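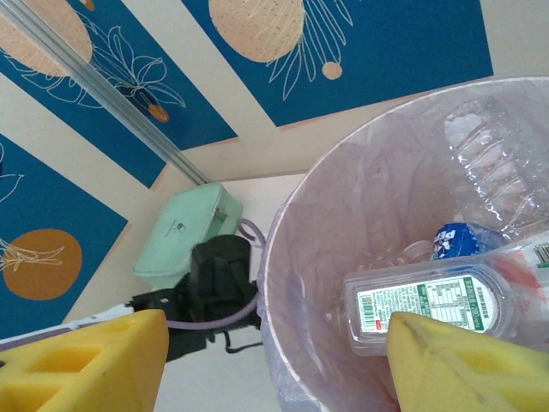 Desk-Side Waste and Recycling at Bellamy House
Facilities and Grounds Gallery, Vutwood College

Beverage containers make up a large share of what is discarded in the study rooms and offices of Bellamy House. A crumpled clear bottle, a smaller bottle with its printed label still on, and a crushed blue can share a lined wastebasket with a red and white wrapper. Under the current arrangements, the bottles and the can belong in the recycling container on the same floor.

The Facilities and Grounds Office maintains this page for residents, staff, and visiting groups. It covers the containers used inside the building, the materials accepted in each, and the collection schedule in force from August 2023. It replaces the notice issued in June.

Wastebaskets
Each study room and office is supplied with a plastic wastebasket and a liner. The basket is intended for general waste: wrappers, tissues, used pens, and packaging that cannot be recycled. Its place in each room is for the occupants to decide, provided that doors, radiators, and floor outlets remain clear.

Baskets are the property of the college and should remain in the room to which they were issued. A cracked or missing basket may be reported to the Facilities desk, which will arrange a replacement. Occupants who prefer to bring their own may do so, but custodial staff will line and empty only those supplied by the college.

Liners
Pale plastic liners have been adopted for study rooms and offices throughout the building. Black liners are reserved for the kitchens and the loading area. The distinction allows custodial staff to tell room waste from kitchen waste once the bags have been tied and brought down to the ground floor.

A liner should be folded over the rim of the basket so that it does not slip when an item is dropped in. Spare liners are kept in the supply cupboard on each landing. Residents are asked to take one at a time and to leave the roll on its holder.

Bottles
Clear and tinted plastic drink bottles are accepted in the blue-lidded containers on each landing. Bottles should be empty. Labels may be left in place. Caps may be screwed back on or placed in the container separately; the contractor accepts both.

Crushing a bottle lengthwise saves a good deal of room in the container and is encouraged. Bottles that have held cooking oil, cleaning products, or paint are excluded and should be taken to the Facilities desk during opening hours.

Cans
Drink cans and rinsed food cans are placed in the same blue-lidded containers as bottles. Cans may be crushed. Food cans with sharp lids should be closed as far as possible before they are dropped in, and a lid that has come away entirely should be placed inside its can.

Aerosol cans are not accepted on the landings. A separate drum is provided beside the rear entrance and is emptied on request.

Wrappers and Soft Packaging
Candy wrappers, chip bags, and similar items are general waste at Bellamy House. The college reviewed a soft plastics collection with its contractor, Gromell, but the quantities did not support a separate pickup. The matter will be considered again when the present contract is renewed.

Cardboard sleeves and paper cartons are accepted with paper, provided they are dry and free of food.

Paper
Open trays for paper are located next to the printers on floors 2 and 3. Staples need not be removed. Confidential material must go in the locked console outside the administrative office and should never be left in the open trays, even when torn.

Paper cups are lined and cannot be included with office paper. They should be emptied in a sink and placed in general waste.

Landing Containers
The blue-lidded containers were supplied by Flodent and have a round opening sized for bottles and cans. The lid lifts off for emptying and is fitted with a latch. Residents should not remove it to dispose of larger items; these can be brought directly to the ground floor enclosure.

There are 11 landing containers in the building. A floor plan showing their positions is posted inside the main entrance, next to the mailboxes, and a copy may be requested from the Facilities desk.

Ground Floor Enclosure
All tied bags and full containers are taken to the enclosure at the rear of the building, where they await collection by Gromell. The enclosure is open to residents from early morning until 10 p.m. Glass is accepted there in a wheeled cart with a green lid. Glass should not be placed in study room baskets or landing containers, where breakage may injure the person emptying them.

Cardboard boxes must be flattened before they are placed in the enclosure. During move-in week, an additional cart for cardboard is placed alongside the steps.

Collection Schedule
Study rooms and offices: baskets are emptied on weekday mornings. Rooms marked with a privacy card are passed over until the following round.
Landing containers: emptied twice a week, and more often during examinations.
Kitchens: emptied every evening, including weekends.
Ground floor enclosure: general waste and recycling are collected on separate days by Gromell. Current days are posted on the enclosure gate.

No collection takes place on college holidays. Residents remaining in the building over a holiday should bring their own bags down to the enclosure.

Items Found in Room Baskets
Custodial staff do not sort through room baskets. A bottle or can placed in a wastebasket will leave the building as general waste along with the rest of the bag. Occupants who notice a recyclable item in their own basket are encouraged to move it to the landing before the morning round.

Batteries, light bulbs, and small electrical items must not be placed in any basket. A collection box for these is located at the Facilities desk. Residents who have mistakenly thrown away keys, cards, or other valuables should contact the desk as soon as possible, and before the enclosure has been cleared if they can. The college cannot recover items after the contractor has collected them.

Shared Rooms and Events
Groups reserving the seminar room or the common room are responsible for leaving it clear. Extra baskets and liners are available with 3 working days' notice. Where drinks are to be served, the organizer should also request a bottle and can container, which will be delivered to the room and removed the next morning.

Reuse of Photographs
Departments and student organizations may reproduce gallery photographs in college notices and newsletters, with credit to the Facilities and Grounds Office. Requests for other uses should be made in writing.

Contact
Howard Marsden, Building Services Manager
Facilities Desk, Ground Floor, Bellamy House

More from the Facilities and Grounds Gallery
Kitchens and Pantries
Entrance Hall and Mailboxes
Bicycle Storage
Winter Grounds
Return to Gallery Index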